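Call for participants: help us find out why our robot lets go of phones

Skirkora handling study, Pronditholm workshop
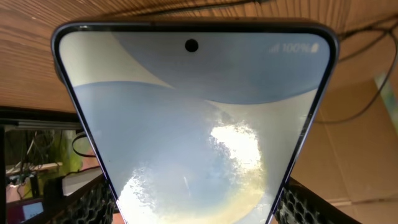 What we are asking for

We are looking for people who would be willing to spend a day with us at the Pronditholm workshop, watching a robot arm pick up mobile phones and telling us, as plainly as you like, when you think it is about to go wrong. You don't need any background in engineering. In fact we would be delighted to hear from people who have spent their working lives handling small, breakable things in shops, repair counters, post rooms, kitchens or hospitals, because your hands know a good deal that ours had to learn the slow way, and in this case had not learned at all.

What happened in February

Skirkora sorts and tests returned phones before they are sold on. Our arms lift each phone from a tray, hold it up by its long edges so that the screen can be checked, and pass it along. It is gentle work and for a long time it went well enough that we had, I am afraid, rather stopped looking at it closely.

In February one of the arms lost its hold on a phone while it was swinging across to the next station. The phone went over the guard, which was lower than it should have been, and hit the floor near a colleague's feet. She was startled and not hurt. The phone's battery was damaged in the fall and began to smoke, and the room had to be cleared for the rest of the afternoon. Everybody did what they had been trained to do, and we remain very grateful to them for it, but we had all believed that a dropped phone would simply be a dropped phone.

When we went back through the records we found that the same line had handled 3,614 phones since its last full inspection, and that 966 of them had shifted a little in the fingers during the move. None of those had fallen, so none had raised an alarm. The warning was set to sound only when the fingers closed on nothing, and by then, of course, the phone has already left.

We have since raised the guards, slowed the swing and changed the alarm so that it answers to a small slip as well as a complete one. What we haven't settled is the grip itself. The open, honeycomb-patterned fingers we use are kind to glass and to painted edges, and we'd like to keep them if we can. We suspect that greasy screens, worn edges and a slightly crooked pick-up all play a part, and that a person watching would spot some of these before our sensors do. That is where you come in.

What you would do

You would sit behind a full-height screen with one of our staff and watch the arm lift phones of different shapes, some clean and some a good deal less so. You would have a button to press whenever a hold looks wrong to you, and after each run we'd ask you to say in your own words what you noticed. There is no right number of presses. If you press it constantly, that is useful, and if you hardly touch it, that is useful as well.

Later in the day we'll go through some recordings together over tea, including a few of the slips from before the changes. The February fall was not filmed, so you will not be asked to watch it.

The phones used in the study have had their batteries checked beforehand, and there is a fire-safe bin within reach of the operator. You will not be asked to go inside the guard at any time, and either you or the member of staff beside you may stop the arm for any reason at all, including simply not liking the look of it.

Who can take part

Anyone aged 18 or over who can see a screen comfortably (glasses are fine) and press a button. The watching room is on the ground floor with level access from the car park, and we can arrange a higher chair, a quieter room or shorter runs if you let us know. We are sorry to say that we can't accept current employees of Skirkora or of Plastden, who mould the fingers for us, as they would have rather too good an idea of what we are looking for.

We have room for 5 people at each session, and we'd like each group to be a nice mixture.

Payment and practical matters

Participants receive a shopping voucher, lunch, and their bus or train fare. Those coming from Motaung can share the minibus, which leaves from the library and brings everyone home again afterwards. Notes and recordings are kept under a number and never under your name, and you may ask us to delete yours if you change your mind.

How to apply

Please write a few lines about yourself and the kind of things you are used to handling, and send them to Bernadette Ó Flaithearta, who is running the study, at the Pronditholm workshop. Applications close on July 31, 2025. If you have questions about safety, or would like to read the full report on the February incident before you decide, ask for Marthinus Mkhize at the same address and he will gladly send you a copy or talk it through by telephone.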